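I've been living with Gevlow for most of the winter now, and since Liesbeth Prins keeps asking me whether her group should switch, I'm finally writing the whole thing down in one place. It's a desktop program for lining up, trimming and labeling demonstrations recorded with hand-held grippers. We use it on the glove task, which has two grippers, one tub and a pair of fuzzy things that never lie the same way twice.

The first thing you'll love is the timeline. Head view and both gripper views sit in stacked lanes, and you scrub them all with one drag (so much nicer than our old scripts, which I wrote, so I'm allowed to say it!). I loaded 696 episodes and it opened them without complaint, though the thumbnails took 72 seconds to fill in.

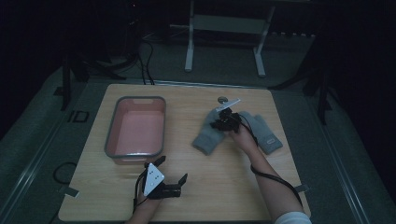
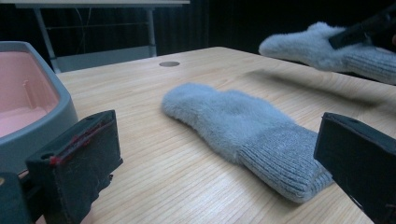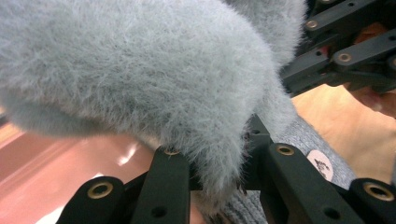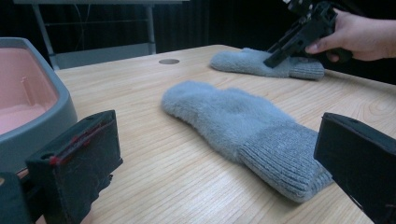 Contact labeling is where I have mixed feelings. The automatic pass looks at jaw opening and guesses when a grasp begins, and on rigid objects it's wonderful. On plush it fires early, every time, and I ended up nudging the start marks by hand with the arrow keys. Gumaro Tlapale found that raising the "settle" value in the preferences helps a good deal, but the setting is global, so you have to remember to put it back before you go on to the hard plastic parts. I forgot twice.

The occlusion flag is better. It marks stretches where a wrist view is mostly filled by whatever is being held, and you can tell the exporter to drop that view or keep it with a lower weight. Our policy trained on the weighted export got noticeably less jumpy near the tub, and I was delighted.

Export itself is slow past 2,000 clips, and the progress bar sits at the end for ages. Save first! Also, the manual still describes the old menu layout, so go by the tooltips.

I'd give it four stars out of five, and the fifth is waiting on per-task settings. Liesbeth, yes, get it, but keep your old converter around for a month.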